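发圈、抓夹和一只盒盖：在床上整理头饰的人

采访约在周四下午四点，地点是Liên Hoàng家里。她迟到了，自己家也能迟到，说是下楼取快递。进门先找拖鞋，再找水杯，再找手机。坐下来已经四点二十。

Liên做上门收纳，接单的小店叫Tokham，一共三个人，她，Châu Khổng，还有管账和接电话的Cường Ung。衣柜、厨房、书架都做。她自己最喜欢的是头饰。

“小东西，没人愿意弄。”她说，“客人一般讲，你把大衣柜弄好就行，那一堆你看着办。我就等这句话。”

为什么是头饰？她想了一会儿。

“因为它到处跑。袜子最多跑到床底下。发圈不一样，洗手台有，包里有，车里有，外套口袋里有，冰箱上面我都找到过。你得先把它们叫回来。”

叫回来，这是她的说法。每次开工前一天，她让客人在屋里走一圈，看到就拿，不挑，不扔，全放一处。放哪儿呢？床上。

“桌子不行，太滑，珠子会滚。地上也不行，你要弯腰，弯半个钟头人就烦了，一烦就乱扔。床好，绗缝的床罩最好，小夹子放在格子上不会跑。”

她自己不买收纳盒。这点跟Châu吵过好几回。Châu喜欢统一的透明盒，一套一套地下单，拍出来好看。Liên觉得先买盒子是本末倒置，盒子一到，东西就得迁就盒子。她用的是盒盖，浅的，有边的那种，礼盒、鞋盒、饼干盒都行。

“浅，你一眼就看完了。深盒子底下那一层等于没有。”

我问她，浅的装不下怎么办。

“装不下就是太多了呀。”

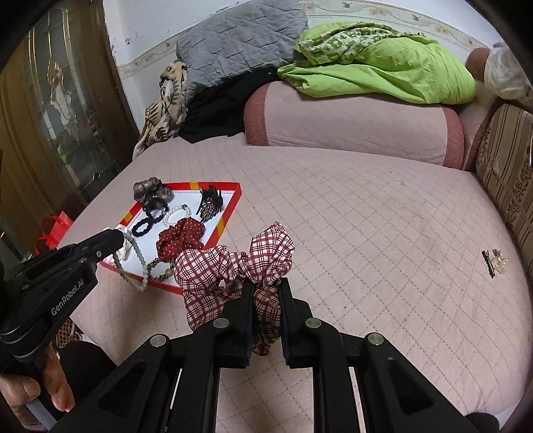

床上的头饰盒盖，红边白底，大抓夹、珠串和波点发圈放在一起。

她的分法跟网上教的不太一样。不按颜色，也不按大小，按“手”。一只手能弄好的，放近处，发圈、小夹子。要两只手、要照镜子的，放远处，大抓夹、蝴蝶结之类。早上赶时间的人只会伸手去够近的，所以近处不能有废物。

“废物”是指松了的发圈。怎么判断？撑开，放手，看它回不回得来。回不来的她也不马上扔，拿去捆数据线，捆袜子，捆半包没吃完的面条。

大肠发圈她单独讲了好几分钟。布的，蓬的，容易占地方，很多人喜欢套在瓶子上或者挂勾上。她不赞成挂。“挂着里面的松紧一直吃力，尤其你一个套一个，最下面那个最惨。”她的办法是捏住中间，抖一抖，让布自己散开，平放，别压。格子的、波点的、丝绒的，混在一块没关系，反正一眼认得出来。

抓夹呢，齿朝下。没有别的讲究。

珠子手链其实不算头饰，但她从来不分出去。“你去看，十个人有八个，手链和发圈是一起摘的。晚上洗澡前，一把撸下来，扔一堆。那就让它们住一起，你非要分家，第二天又回来了。”

说到这里她手机响了，是Cường，问下周Brudgate那边的单子能不能挪到上午。她说可以，挂了，又打回去说不行。然后问我，刚才讲到哪了？

讲到收费。整理头饰一次400，不限数量。衣柜起步800，头饰另算，但老客人她一般就顺手做了。有位客人Yasuo Higuchi，家里两个女儿，头一次上门光发圈就清出来72个，他站在门口反复问，这是两个人的吗。两个人的。后来他自己学会了，每个月初把两个女儿叫到床边，一人一个盒盖，装满为止。Liên说这是她最得意的一单，虽然等于少了个客人。

也有做砸的。去年给一位客人弄完，对方当晚打电话来，说一个旧夹子不见了，弹簧早坏了的，外婆留下来的。Liên在电话里认了错，第二天一早去翻袋子，翻到了。从那以后坏的东西一律不当场处理，装一个纸袋，写上日期，留给客人自己决定。

“坏的不等于不要的。这个我学得比较晚。”

最小的黑色一字夹怎么管？她叹气。磁铁、小瓶子、糖果罐，全试过，都管不住。现在的做法是承认会丢，每次整理把散在外面的捡回来，捡到几个算几个，别的随它去。

我问她自己用什么扎头发。她伸手摸了一下后脑勺，是支铅笔。

“发圈在洗手间吧，应该。”

快五点半，Châu来接她去看一个新客户的厨房，楼下按了两次喇叭。她一边穿鞋一边又补了几句，说床罩要选浅色的，黑夹子掉上去看得见；透明的那种亮片小夹子没办法，什么颜色都看不见，只能用手摸摸看。还说盒盖用完不要塞到床底，就放床头柜上，第二天要用的。

Tokham四月份的上门时间已经排满，五月的单子请直接打电给Cường预约，周末不接。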